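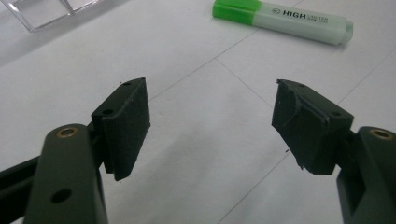 **Pad fault stops two-handed sorting sessions at Lumer**

Lumer has suspended part of its hand-held gripper programme after the facing on a finger pad came away during tabletop work. The fault was logged on Tuesday at session 647 of the present series. No injury was reported.

The operator was placing pens in a divided clear tray when the right-hand jaw began to drag on release. Work stopped and the tool was taken out of use. On inspection, the black layer on the gripping face of the right pad was torn and had started to peel, with thin shreds along the lower edge. The opposite pad of the same tool showed no such damage.

Pads for the series are supplied by Trutetti and fixed with two screws each. The facing is bonded on separately. Lumer's fault note gives the cause as loss of bond at the lower corner, followed by tearing under side load – the pad had done 3,054 closures, against a change interval that had been set by session count and took no account of how often the jaws were closed.
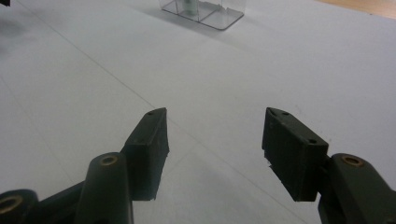
*Gripper fingers open over the worktop, with the divided tray beyond.*

The brass inserts and finger linkages were checked at the same time and found to be within limits. Play at the joints had not changed from the figures taken when the tools were issued.

Of more concern is the effect on the recordings. A loose facing alters the point at which the jaws meet the object, so the logged opening no longer matches the true grip. Lumer has marked 91 sessions for review and will discard any in which the closed-jaw reading drifts beyond the set limit. By Wednesday's shift change, 82 of them had been read through.
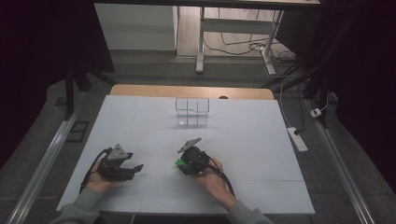

Both tools in a pair are now to be checked before each session, with the jaws opened fully and each gripping face wiped and looked at under the bench light. A pad with any lifted edge is to be changed, and the partner pad changed with it. Fragments must be cleared from the worktop before recording starts again.

Ekanayake, which runs the same pads on its Workska line, has been sent the fault note. Trutetti is testing a facing moulded in one piece with the pad, and samples are due in June. Single-handed sessions are not affected.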